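Beltgate Forum für Anwender der Robotik
Rubrik: Vorführen und Fernsteuern

Aufgaben mit geöffneten Faltschachteln: Vorführung mit Handgreifern oder per Fernsteuerung?

Jin-sol Woo
Wir bereiten für das Projekt Stiltwood eine Reihe von Vorführungen vor, in denen Arzneimittelschachteln in einer Wohnumgebung gegriffen und abgelegt werden. Vorgesehen sind 50 Durchgänge je Schachteltyp. Mit der Fernsteuerung haben wir im Oktober 171 Durchgänge aufgezeichnet, von denen ein erheblicher Teil wegen eingedrückter Kartons verworfen werden musste. Ich bitte um Einschätzung, ob ein Wechsel zu handgeführten Greifern zu empfehlen ist.
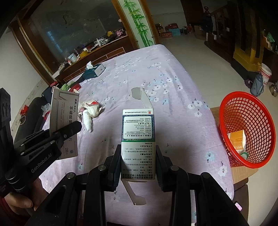

Welches Teil hält der schwarze Greifer in der unteren Bildmitte?
Eine weiße, geöffnete Arzneimittelschachtel, die aufrecht zwischen den beiden Fingern steht.

Für Hinweise zur Griffkraft wäre ich ebenfalls dankbar.

Costache
Ein Wechsel ist zu empfehlen. Bei der handgeführten Vorführung spürt die vorführende Person den Widerstand des Kartons unmittelbar, während die Fernsteuerung ohne Kraftrückmeldung allein auf das Kamerabild angewiesen ist. Folgende Punkte sind zu beachten:
Die Finger sind langsam zu schließen und vor dem Anheben kurz in Ruhe zu halten.
Geöffnete und geschlossene Schachteln sind als getrennte Aufgaben zu führen.
Ausgangslage und Ablageort sind zwischen den Durchgängen zu verändern.
Misslungene Griffe sind zu kennzeichnen und nicht zu löschen.
Vor Beginn der eigentlichen Reihe sollten 8 Probedurchgänge ausgewertet werden. Die zulässige Griffkraft ist am leeren Karton zu ermitteln, da dieser zuerst nachgibt.

Conent
Bei uns ging es auch mit Fernsteuerung, allerdings mit weicheren Fingerauflagen. Genaue Werte liegen mir nicht vor.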